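Week 4 notes: getting good examples
Last updated: July
Reading time: 9 minutes

Right, so last week we finished on the idea that a policy trained by imitation is only ever going to be as sensible as the examples you feed it. A few of you came up afterwards and asked me when we'd get to the networks. Soon! But I want to spend this whole session on collecting, and the lab marks lean heavily on it, so please read these through before you turn up.

First, some words we'll use all term. An episode is one go at a task, from the moment you start recording to the moment you stop. A demonstration is an episode where a person does the task on purpose, properly, so the learner has something to copy. Every demonstration is an episode, but plenty of episodes aren't demonstrations (somebody sneezes, somebody's phone goes off, somebody forgets what they were meant to be moving). Keep the two words apart in your reports. Ruth Usuga marks these with me and she's fussier about it than I am.

Three ways to collect

You can grab the arm and push it through the motion. This is kinaesthetic teaching, and it's lovely for slow tasks with one arm. The joint readings come straight off the robot, so there's nothing to convert. The trouble is that your own body is in every camera view, and two arms at once is a wrestling match. I've tried it. My shoulders remember.

You can drive the arm from a distance – a leader arm, a joystick, a headset, whatever you've got. Teleoperation gives you data that matches the robot very closely, and the person is out of the way. It's also slow, and you need a robot for every person collecting. Our old Rukska rig worked this way and Gerrit Prins, who built most of it, could pick up a spoon in the time it took me to make a cup of tea.

Or you can leave the robot out of it and give the person hand-held grippers. They do the job with their own arms, through the same sort of jaws the robot will have, and you record where the grippers went and how far they opened. This is what we're doing in the lab this year. It's quick, it feels close to natural once you've had a bit of practice, and you can do it in any room with a table.

The catch with hand-held collecting is that you now have to work out where the grippers were. A robot arm knows its own joint angles. A gripper in your fist knows nothing about where it is unless you give it a way to find out. Some setups use a camera on the gripper and work out its movement from the video. Some use tracking cameras or base stations in the room. And some put printed square markers on the gripper, so that a camera elsewhere can read its position and angle from the pattern. Markers are cheap and you can debug them by eye, which I like a lot when I'm teaching.

A marker on one flat face is a bit hopeless, by the way. Turn your wrist and it's gone. Put markers on several sides of a cube and there's a much better chance that at least one is facing the camera, and if two faces are showing you get a steadier answer as well. You still lose it when a forearm gets between the cube and the camera, or when the hand moves so fast that the pattern smears. Have a think about which of those you can fix afterwards in software and which you can't. (It'll come up again in week 6.)

What makes a useful demonstration

Here's where I get a bit preachy, sorry.

Vary the things you want the robot to cope with. If the cup starts in the same spot every time, the learner can do very well in training by memorising the spot and ignoring the cup altogether. Move it. Turn the handle. Swap the cup for another one. Put something next to it that has nothing to do with the task. When Jennylyn Baluyot ran her project on the Gandivley set, the first batch was 93 episodes and every single one started with the cup dead centre. The policy reached for dead centre with total confidence, cup or no cup. She recollected with the start positions scattered, and used fewer episodes to get a better result.

Keep your strategy the same, though. This sounds like it contradicts the last bit, and I don't think it does. If half your group lifts a mug by the handle and the other half pinches the rim, a simple learner may average the two and grab at the air somewhere in between. There are model types that deal with this better (we'll meet them), but for your first set, agree on one way to grasp and stick to it.

Go at a steady pace. Students nearly always start too fast. You want to be smooth, with no long pauses, and especially no pauses where you're hovering about thinking. A learner copying a hover will hover too, and then it may never leave, because standing still looks exactly like the examples it was given. If you need to think, think before you hit record.

Remember what the robot can reach. Your elbow is cleverer than its elbow. You can lean over, shuffle your feet, twist your wrist right round and not even notice you've done it. The arm is bolted down. If you collect a motion that it can't follow, that episode is going in the bin later on, so stand where the base will be and keep your feet still.

And watch your eyes, if you're wearing a head camera. The camera sees what your head points at, and most of us move our eyes long before we move our heads. Get into the habit of tipping your whole head down to the work.

Working with two grippers

Most people have a favourite hand and forget about the other one. Before you start, decide what each gripper is doing for the whole task, including when it's waiting. A waiting gripper that wanders around becomes noise in your data, and the learner has no way of knowing you didn't mean it.
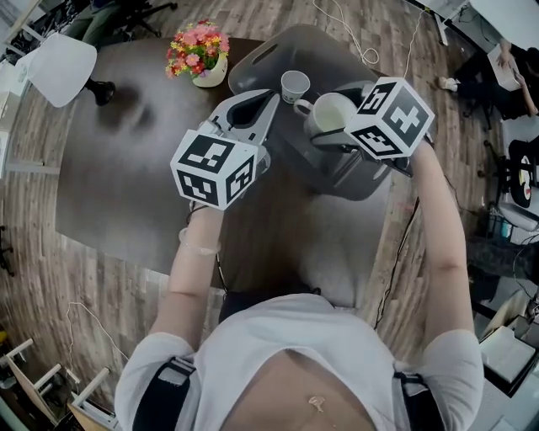

Drinks are a good two-handed subject for a beginner set, partly because everyone already knows how to handle them and partly because the mistakes are so easy to spot. A ceramic mug with a handle and a small paper cup ask for quite different treatment. The mug is stiff and you can close the jaws firmly on it. Squeeze a paper cup like that and you'll be fetching a cloth. Liquid adds another wrinkle, as the amount changes the weight, and tilting matters all of a sudden in a way that it doesn't with an empty one. If things sit on a tray you've also got an edge to clear, so lift before you slide.

Don't tidy the whole world away, either. A flowerpot on the table, chairs pulled up, people getting on with their work nearby – a robot in a real room will have all of that around it, and a set collected against a bare background tends to fall over the first time somebody walks past. What I'd ask you to keep clear is the path your hands take, and any cables that could snag on a gripper.

Labelling as you go

Write down the outcome straight after each episode. Success, failure, or discard, and a few words if it's one of the last two. Gerardo Policarpio set up the Cisell form for this and it takes a few seconds. If you leave it until the end of the session you'll be guessing, and I can always tell.

Keep your failures in a separate folder. Don't delete them! A near miss followed by a good recovery can be very handy training material, as long as you know which ones they are. A miss where you gave up and put the gripper down is less handy, but it still tells you something about your setup.

For the Ezzat reference set, which you'll get a copy of, the full count was 1075 episodes before cleaning. Have a poke through it and look at the discards first. Most of them come down to lost tracking, and nearly all the rest are someone starting the recording before their hands were in position.

For the lab

Work in pairs and swap roles halfway. One collects, the other watches the tracking readout and fills in the form. Aim for 45 episodes per pair, and stop for a stretch whenever your arms get tired, as tired arms make sloppy grasps. Check the tracking on both grippers before episode one, then again after every break.

Your write-up should say what you varied, what you held the same, and how you'd collect it differently next time. Two pages is plenty. Include your success and discard counts, and pick one failed episode to talk through in detail.

Jayson Javier has the key to the gripper cupboard and is in from 9 am. Put the batteries back on charge when you're finished, please, and bring a water bottle with a lid.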